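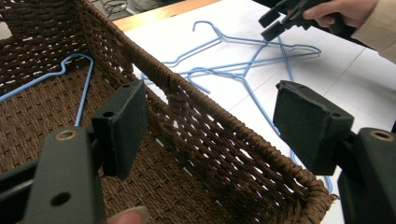
Washing, Drying and Storing Printed Team Shirts

Last updated September 13, 2025

This page covers polyester shirts, shorts and training tops with names, numbers or badges added after the garment was made. It applies to adult and children's sizes. It does not cover cotton rugby shirts with sewn numbers, which can be washed as ordinary cotton, or waterproof coats.

The settings given are for a front-loading machine with a separate control for spin speed. If your machine has fixed programmes only, see the note under Machine settings.

Identify the print

Turn the shirt inside out and look at the back of the number.

Heat-applied vinyl. The number is a separate film with a clean cut edge. Nothing shows on the inside of the cloth apart from a faint outline. Most names and numbers added by a local printer are of this type.

Screen print. Ink sits on the cloth and can be felt with a fingertip. On thin fabric a trace of the colour may show through.

Dye sublimation. The colour is in the fibre. The number cannot be felt at all, and the cloth stretches evenly across its edge. Sublimated shirts are the easiest to care for and can go straight to the section on sorting.

Stitched twill. A fabric number with a line of stitching round the edge. Treat the shirt as vinyl for heat and as stitched for snagging.

A shirt may carry more than one type. The Catthorpe junior shirts, for instance, have a sublimated body, a stitched badge and a vinyl name on the back. Always wash for the weakest part. In nearly every case that is the vinyl.

New shirts

Wait two full days after the print is applied before the first wash. Dastine prints the date of pressing on a small tag inside the hem of its shirts. Other firms put it on the delivery note, or leave it off. If no date is given, count from the day the parcel arrived.

Wash the first time alone or with the same colour. Red, maroon and navy shirts can lose dye in the first two washes, and white side panels on the same garment will pick it up. A colour-catching sheet helps but will not stop a heavy bleed.

Before washing

1. Empty the shirt out of the bag as soon as it comes home. Damp kit left overnight in a closed bag is the main cause of smell that will not wash out.

2. Let mud dry fully, then brush it off outdoors with a soft brush. Brush the cloth only and go round the print.

3. Treat grass marks with a little liquid detergent worked in by hand. Leave for 15 minutes. Do not let it dry on the cloth.

4. Rinse blood in cold water until the water runs clear.

5. Close zips and fasten any hook-and-loop tabs. Goalkeeper gloves and shin pad straps must never share a load with shirts. One open tab can pull threads across a whole panel.

6. Turn every shirt inside out, sleeves included.

Do not soak vinyl prints for more than half an hour. Long soaking loosens the adhesive at the corners, and once a corner has lifted it will collect fluff and cannot be pressed flat again with any success.

Sorting

Sort by colour first, then by fabric. Towels, denim and fleece should be kept out. Towels shed lint that clings to polyester, and denim wears at the print. Socks can be washed with shirts if they have been shaken out and turned inside out.

Fill the drum no more than two thirds full. Shirts need room to move, and a packed drum leaves creases across the numbers that set during the spin.

Machine settings

Programme: synthetics or easy care
Temperature: 30°C
Spin: up to 800 rpm
Extra rinse: on
Pre-wash: off
Fabric conditioner: none

Fabric conditioner coats the fibres and stops the cloth taking up sweat. It also weakens the bond under vinyl. If conditioner has been used in the past, run the shirts through once at 30°C with no detergent at all to clear what is left.

Fixed-programme machines: choose delicates. The spin will be slow and the shirts will come out wetter, so allow longer for drying. Quick wash programmes are suitable only for shirts that are lightly worn. Many of them spin at full speed, so check the handbook.

Detergent

Use a liquid, without bleach or brighteners. Powder does not always dissolve at 30°C and can leave white streaks on dark panels. Measure for a half load even if the kit looks dirty. Too much detergent is hard to rinse from polyester and holds smell.

The settings on this page were worked out with Sevine liquid, unscented. Any plain sports detergent should behave in the same way, though the dose will differ.

Drying

Take the shirts out as soon as the programme ends. Shake each one once and turn it so that the print faces inwards.

Dry flat on an airer, or hang from the hem with two pegs at the side seams. Do not fold a wet shirt over a line so that the fold runs through the number. Keep shirts off radiators and out of direct sun. Sun fades the cloth faster than the vinyl, leaving a darker patch if the number is later removed.

Tumble drying is not advised for vinyl. If there is no other choice, use the lowest heat, stop while the shirts are still slightly damp and finish them on the airer. Sublimated shirts will stand low heat without harm.

Ironing

Most polyester kit needs none. If a crease must come out, set the iron to one dot with the steam off, keep the shirt inside out, and lay a cotton tea towel between the iron and the cloth. Press and lift. Do not slide. Never iron directly on a print.

Storage

During the season, hang shirts or fold them in thirds lengthways so that the number stays flat. Two prints should not be stored face to face. In warm weather vinyl can stick to vinyl, and pulling them apart may take the surface off both. Lay a sheet of baking paper between them.

For the summer break, wash everything first, dry it for a further day indoors, and store it in a cotton bag or a box that lets air through. Sealed plastic holds any damp that remains. A loft is too hot in July for vinyl; the bottom of a wardrobe is better.

Small repairs

A lifted corner can sometimes be saved if it is caught early and is still clean. Cover it with baking paper and press with a dry iron at a low setting for ten seconds. Let it cool fully before lifting the paper. Repeat once only. If it does not hold, leave it alone and return the shirt to the printer.

Cracked vinyl cannot be repaired. The number has to be removed and replaced, and a faint outline of the old one usually remains.

Loose threads from a stitched badge should be drawn through to the back with a needle and knotted. Do not cut them at the front.

Wash records

The settings above are based on a log of 3,093 garment washes, of which 1,272 were shirts with vinyl names or numbers. Shirt, print type, programme and any fault were entered after each wash. The log covers one make of machine in a soft water area. In hard water a slightly larger dose of detergent will be needed; follow the table on the bottle.

Page maintained by Asamoah Kit Care.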